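Prutness Reading Glasses, +2 strength

I've been wearing these since November and I'm still a little in love with them, so of course I had to put them in our shop! They're light, they don't pinch behind the ears, and the arms flex a bit when you shove them up on your head (which I do all day long). The lenses are a +2, good for small print at arm's length, recipes, seed packets, that kind of thing.

A gray glasses case is the one I'd pick to go with them, but any hard case will do. Please use one! I sat on my first pair.

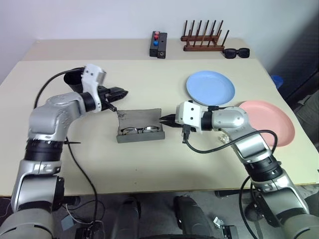
Jusmont Craft Club | Members' Shop

Price is $28 a pair, item 524. We order from Skoryk in small batches, so if your color is gone, leave your name with Bronwyn Tawhiri and she'll text you when the next box comes in. Frames come in tortoise, navy and a green I can't describe except to say it looks better on than off.

Wash the lenses with dish soap and lukewarm water, then dry with a soft cloth. Paper towels will scratch them, ask me how I know. Returns are fine for 2 weeks if the tag's still on.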